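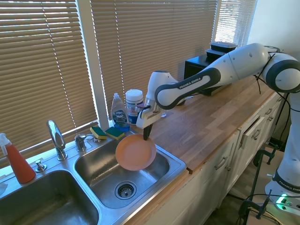 Flelgate started with a broken plate, so that is where our About page starts too. We are a small robotics shop that teaches robot arms to do dishes and other chores people would like to stop doing, and our first public demo ended with a dinner plate in 3 pieces and a prospective customer picking a bit of it out of his shoe. He did not become a customer. We have since done most of our work over a real double sink, on a butcher-block counter with dish soap and sponges left where a person would leave them, and we pinch a lot of orange plates by the rim. Rims are where the trouble is.

About > Who We Are

The trouble had a simple cause, which took us six weeks to find. Our gripper software, written in house and named Sorkum after a misheard word in a meeting, decided it was holding something by looking at how far apart the fingers were. If they stopped before closing all the way, Sorkum reported a grip. Fingers will also stop early on a fold of dishcloth, a crumb of dried rice, or each other, if the fingertip pads are put on crooked. Sorkum would then announce success and swing away at full speed. Sometimes it left the plate behind. Sometimes it brought the plate along for half the trip.

The second fault was ours and can't be blamed on software. The protective stop worked fine, but when it tripped, the gripper lost its command and opened. So the arm would halt, very safely, and drop whatever it had. We had written this down as expected behavior. Colette Huet, our founder, read that line out loud at lunch and then asked whose plate it was. It was hers.

What we do differently now fits on one sheet taped up in the Mitden lab. The arm closes, lifts a very small amount, and checks for weight before it goes anywhere. A stop holds the grip unless a person releases it. Speed over the counter is capped until the lift check passes, and anyone may hit the stop button without explaining themselves afterward. New pads get checked with a straightedge, a step that was added after the second time.

Before a change goes to a customer it has to get through 3000 pick-ups. A drop sends the count back to zero. We have been back to zero more often than we'd like to print on a page meant to sell things.

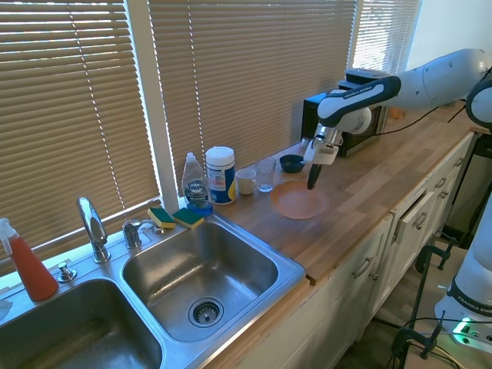 Chaudhry Kitchens, our longest-standing client, told us that they had read four vendors' pages before ours and found no mention of anyone ever dropping anything, and that they called us mostly to find out what else we had broken. We sent them the fault log. They asked for the rest of it.

The log is still open to any customer who wants it, including the entry about the shoe. Write to the Mitden office and ask for the long version.

Last updated: April

We use cookies to remember your settings. Accept | Manage preferences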